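Shape Blocks for the Sorting Board
Final report, Colstead workshop course, Makia group

1. What we set out to make

The task was to design and print a set of small blocks to be used on a flat board for sorting by shape and by color. The set had to be cheap to repeat, easy to tell apart at arm's length, and all made on the printers in the course workshop. We called the set Previa in our notes and kept the name for the files.

2. Shapes

We drew circles, squares, stars, hexagons and a few irregular outlines before choosing. The irregular ones were dropped first. They printed well but people in the group kept giving them different names, which made the written instructions hard to follow. The cylinder, the five-pointed star and the hexagon stayed in. The star took the longest to draw. With narrow points the tips curled during printing, so we made the arms shorter and wider and rounded the inside corners.

3. Printing

Each block is a straight extrusion of its outline, 34 mm tall, printed standing on its flat base without supports. We used the same layer settings for all colors. The total number of prints over the term, including test pieces, was 178. Most of the rejects came from the first two weeks, when the bed was not level.

The ridges left by the printer are easy to feel. We sanded one cylinder to see if it was better smooth. It looked dull and was harder to pick up, so we left the rest as printed. The pattern on the top faces depends on the fill direction, and we did not try to make it the same on every block.

4. Colors

Red, green and yellow were the main colors. We repeated shapes across colors so that a sorter can't get the right answer from color alone. A red cylinder and a green cylinder belong together when sorting by shape and apart when sorting by color.

5. The board

We wanted a pale, plain surface under the blocks. A white sheet showed every mark and slid around. The light wooden board was better, and all three main colors stand out on it. The lines between the planks can be used to line up blocks, but we did not build any task around them.

6. What we would change

The star should be drawn 6 mm wider. A second set should include blocks of different heights. The yellow filament needs a slower first layer. Our budget was 300 and the set came in under it.

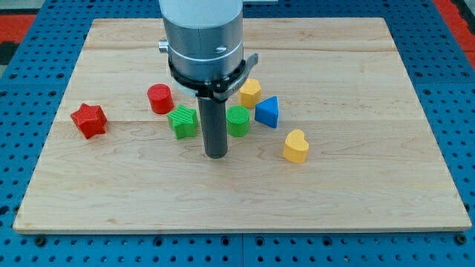 Oral commented on the draft that the hexagon is too close to the cylinder for younger children, and that a triangle would be a better third shape if the set is printed again.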